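**Clornico** was a digital token issued to raise money for Trimwood, a snack and dry goods wholesaler based in Galgate, Lancashire. It was sold to the public as a "revenue-linked asset", a phrase with no settled meaning in British company law, and gave holders neither shares nor a vote. It is mostly remembered for the gap between what its sales paper promised and what buyers could enforce.

## Background

Trimwood had been turned down by two high street lenders before it looked at tokens. Its own account was that the banks "did not understand the model". The accounts it had filed suggest a simpler reading: thin margins, a large overdraft and one customer behind most of its sales.
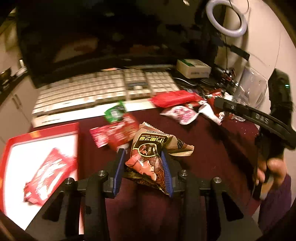

The token was built and sold by Hayat, a payments firm that had until then handled card processing for small shops. Hayat took its fee in cash, up front. Supporters called this normal practice, and it is fairly common, but it meant that the party best placed to judge the token chose not to be paid in it.

## The sale

The offer opened in February and ran for 90 days. According to Trimwood, 2,193 people bought in. The figure has been widely repeated, though it seems to come from a count of wallets -- and one person may hold several. Hayat never released a breakdown, and the claim that most buyers were "local families and regular customers" rests on a single press notice.

Holders were to receive 2 per cent of yearly revenue, shared out in proportion to their tokens. The sales paper defined revenue as income "after agreed deductions". It did not say who would agree them.

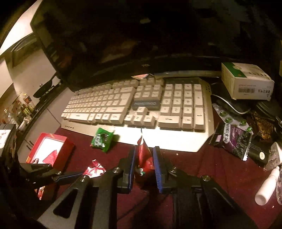 A later version of the paper added a short list of deductions, among them storage, freight and "platform costs". The last of these was payable to Hayat. Whether the change bound people who had bought under the first version was disputed and never tested in court.

## Trading and decline

Clornico was listed on a small exchange soon after the sale closed. Early reports of a sharp price rise should be treated with care, as very few tokens changed hands and a handful of trades could set the price for a week. One payment to holders was made. A second was announced, put back, then dropped from the company's website without comment.

## Assessment

Trade press coverage at the time was warm, and much of it followed Hayat's own wording closely. Later writers have been cooler. Defenders argue that the money did reach Trimwood and paid for stock, and there is no firm evidence against this. How much arrived after fees remains unknown -- the sum was never shown separately in the company's accounts.

## See also

- Revenue-based finance
- Crowdfunding
- Unsecured debt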